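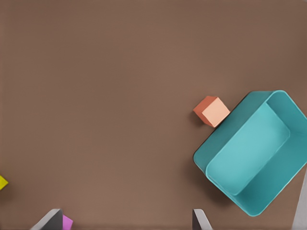

Dye notebook, April - teal on the Gostitz wool

Second proper go at the teal, started at 8.40 in the morning with the back door open. The first go (previous pages, the ones with the blue thumbprint) came out much too green, a sort of pond colour, and Ljubica Kovačević said it would make a good cardigan for a frog. This time I wanted the blue down first and the yellow on top, with far less weld than the books tell you.

Wool: Gostitz two-ply, undyed, 500 g in five skeins. Scoured last night with a squirt of plain soap and left to cool in the pan. Lovely stuff once the spinning oil is out, it goes from string to something you want to put your face in. Tied each skein in four places with loose figure-of-eights in white cotton. I know I always say I'll tie them looser and then don't, but I did this time and there isn't a single pale stripe at the ties.

Mordant

Alum only, on the weight of the dry wool, no cream of tartar. The tartar seems to push weld towards lemon on our water and I'm after something quieter. Brought it up slowly over an hour, held it just below a simmer for another hour, then lid on and off the heat. I kept the skeins damp in a pillowcase afterwards.

Note for whoever uses the big pan next: the handle on the left is loose again. Use both hands and don't trust it.

Indigo vat

Fructose vat, the same one we made up in March, and it is in tremendous form! Coppery skin on top, yellow-green and clear underneath, and a good head of bubbles. I fed it with a spoonful of fructose and a pinch of lime at nine and left it alone till half past ten. The strip said pH 10, perhaps a shade over, and I left it there.

Skeins A and B - one dip, five minutes.
Skeins C and D - two dips, five minutes each, a good long airing between.
Skein E - three dips, the last one only two minutes because the phone went.

I will never get tired of the bit where the wool comes up green and turns blue in the air while you stand there with your arms out. The delivery man from Fukar stopped to watch and asked if it was a trick. Gave him a scrap to hold and he went off with a blue finger.

Rinsed all five, then a vinegar bath to bring the lime down, then rinsed again until the water ran clear. E took the longest by miles. Some of what came off E was surely loose blue sitting on the outside, so I'd expect it to rub a little on light clothes. Worth testing with a white hanky before anybody knits with it.

Weld

Dried tops from the Uteck allotment, last summer's, chopped with the old kitchen scissors. Covered with warm water and kept under a simmer for an hour, strained through muslin twice. A bit of chalk in the bath, half a teaspoon, and the liquor brightened straight away from weak tea to proper yellow. I used 4 ladles of it in a full pan for A and C, then topped up with two more for B, D and E.

A - 10 minutes. Soft sea green, very pretty, too pale for what I wanted.
B - 20 minutes. Greener than A, as you'd think. Heading for the frog again.
C - 10 minutes. This is the one! Real teal, the blue leading and the yellow only warming it up. Level from end to end.
D - 20 minutes. Good, darker than C, a touch bottle green in lamplight.
E - 10 minutes. Deep and rich, more petrol than teal. Ljubica's favourite, and she has already asked who it's for.

So two dips and ten minutes is the recipe to repeat. I want to try two dips and fifteen minutes as well, to see where it tips over between C and D.

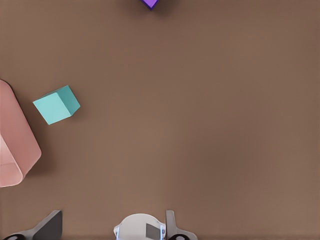
Teal next to dusty pink, on a brown table top. Computer render.

Pink to go with it

Ljubica wants a contrast colour for the yoke and we both keep coming back to a dusty pink. Madder kept cool should get us there, well under 60 degrees, and on a weak bath left over from a stronger one. Cochineal would be cleaner but too sugary beside C, I think. She put a scrap of the old madder exhaust (from the winter, label gone) against the damp skein and the two of them sang. Everything we tried next to it that was a true red looked like Christmas.

Won sent a sachet of ground madder with the last order and it is much finer than ours. Soak it overnight and pour off the first water, which carries a lot of brown. Test on a mini-skein before risking proper wool.

Yardage

The pattern asks for 2,000 metres in the main colour for the big version of the shawl and blanket set. We have 3,026 metres of the Gostitz put by undyed, by Ljubica's reckoning, and that includes a few part cones. Plenty, then, even if I spoil a batch. I'd still rather dye the main colour in two large lots and alternate skeins every two rows than hope for a match later on.

Bits and pieces

Lightfast cards: one wrap of each skein, half covered with foil, taped to the south window. Started today. Look at them at the end of the month and again in June.

Lime is nearly out. Order more, the food grade one, small tub.

C looks different dry. It was drying on the line by three o'clock and by five it had lifted by a good shade, still teal, a bit more sea in it. I like it more. D has lifted too and lost some of the bottle green, so don't write D off until it has been looked at in daylight.

Vat stirred, lid on, blanket round it. It was a little cloudy after E and I gave it a small feed of fructose before going home. Leave it to rest tomorrow and check the colour of the liquor before anyone dips.

Madder is soaking in the jam jar by the sink. Please don't drink it or tip it out.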